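4.2 Does a taped grid standardise a food-preparation surface?

The case for taping a table into squares before a food-handling session rests largely on two sources, the Prirkent layout protocol and the Trillham kitchen study. Both treat the grid as a neutral aid. An item is put in a square, the square is written down, and a second person is supposed to be able to restore the layout from the written sheet. We doubt that the sheet carries as much information as its users assume. Trillham reports that 9 of 108 layouts could not be restored from the sheet, and calls this rate acceptable. The paper does not say what "restored" meant, and its supplementary table suggests that any contact between item and square was accepted.

The difficulty is easiest to see with objects of unequal size. A small lidded container of food can rest in a middle square and raise no question. A cutting board is another matter, and the protocol's advice to record "the square that holds most of the item" asks the recorder to make by eye the very judgement the grid was meant to remove.

Figure 4. A table divided by blue tape, with a clear lidded container of food and a light wooden cutting board.

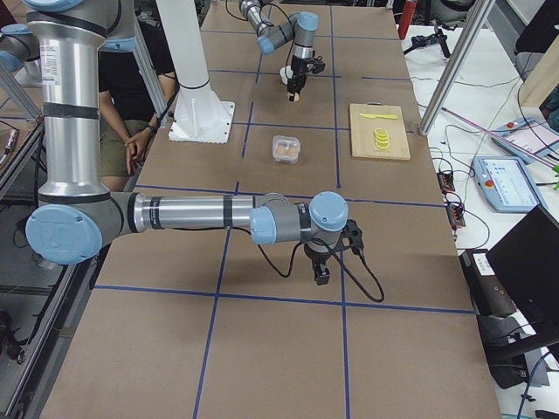
Orientation is left out altogether. A board turned through a quarter of a circle within its square gets the same entry as one left alone, yet anyone who has sliced bread on it would call these different arrangements. The Lagman score tries to repair this by adding a facing direction for each item. In our reading it moves the problem along one step, as round cups and near-square tubs have no obvious front, and the scoring guide is silent on them. Thirteen of the entries we re-examined had a facing direction assigned to a round item. We could find no basis for any of them.

There is also the matter of the surface. Prirkent recommends covering the table first, on the grounds that a plain covering makes the tape easier to see. This may well be so, but no comparison with an uncovered table is offered, and the only supporting remark is a comment from a single kitchen.

Figure 5. Crossing of two tape strips.

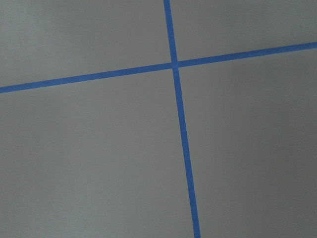
Tape width is seldom reported, and we regard this as the more serious omission. A boundary is discussed as if it were a line, while in practice it is a strip with two edges, and an item standing on the strip belongs to neither square by any rule we have found. Where two strips meet the trouble is compounded. The overlap in Figure 5 is itself a small, squarish patch of blue, bordered by four squares, and a cup base could be centred on it without the sheet having any way to say so. The strips there are straight and clean-edged, so careless taping cannot be blamed for the ambiguity. The Brastel revision tells recorders to use the left-hand edge of each strip, without saying from which side of the table left is to be judged.

None of this shows that taped grids are useless. They probably do discourage the gross misplacement of items, and over 100 sessions even a modest saving in set-up time would be welcome. What has not been shown is that they make one session comparable with the next. Until tape width, reference edge and item orientation are reported together, we would treat square-level entries as rough notes on where things were put, and would not pool them across kitchens.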